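Unit 4 handout: Budgeting a small pick-and-place cell
10/06/2023

Start with the parts you want to move, then price the gripper. Clear plastic is a great test - small charms in clear containers will teach you plenty about fingers and cameras!
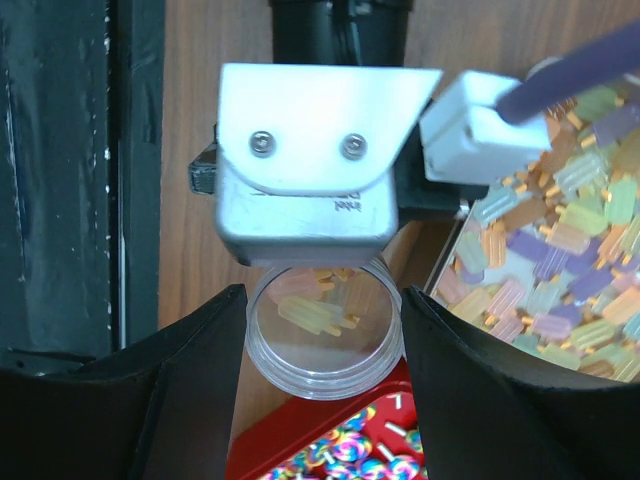
How many spare finger sets should we budget for?
Two per arm, ordered with the arm so they share one shipping charge.

The Clumer quote lists pads at $57 a set and a wrist camera mount at $326. Put both on the same line of your sheet. Long, narrow necks need their own finger shape, so plan for that early.
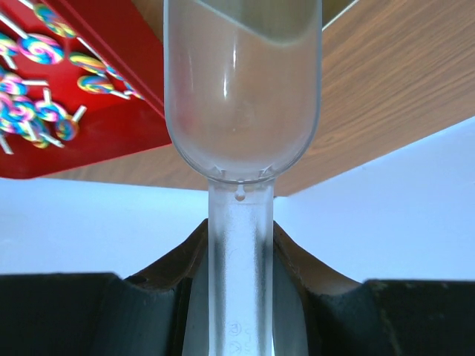
Trays, tins and bench space

Cheap, and so easy to forget. The Plesus plan allows 8 trays per bench, and I love how much sorting work you can set up with that.

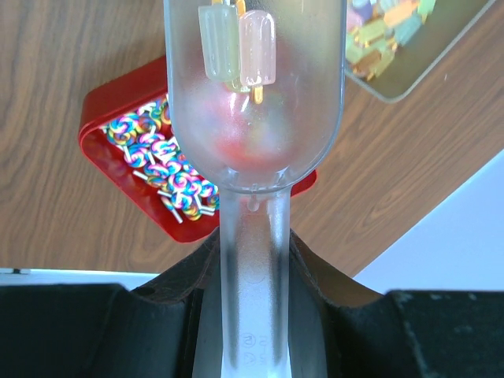

Fig. 3. Stem held between the fingers, toy popsicles in the bulb.

Bring your Villalba worksheet in February.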